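Jestwood Library Service
Members' Newsletter, 21/06/2018

Changes to the Toy and Game Lending Collection

The Library Service has completed its review of the toy and game lending collection at the Jestwood and Amissah branches. The review began in January and was led by Thandeka Molefe, Head of Children's Services. A total of 302 members returned the survey, and the Service thanks them for their replies.

Most members asked for longer loans and for more items suited to children under five. From the start of next month, the standard loan period will increase from two weeks to three. Pretend food, puppets and other soft toys will be moved to the lower shelves at both branches, and board games will be held at the main desk. 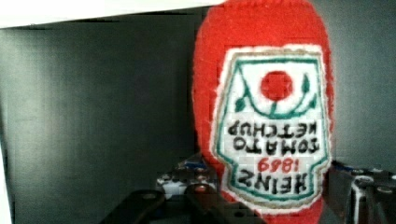 Members may borrow up to four items at a time on a family card. Items may be renewed once, either online or by telephone, unless another member has placed a hold. Sets with several pieces should be returned in the bag in which they were issued – staff will check the contents against the card inside.

The Service has also withdrawn 235 items that were worn or incomplete. Replacements will be bought over the coming year from the children's materials budget. Suggestions for new titles and toys may be handed in at either branch, marked for the attention of Nikau Prendergast.

Late charges on toys and games remain unchanged. The Amissah branch will close at noon on the last Friday of the month while the new shelving is fitted, and items due that day may be returned to Jestwood.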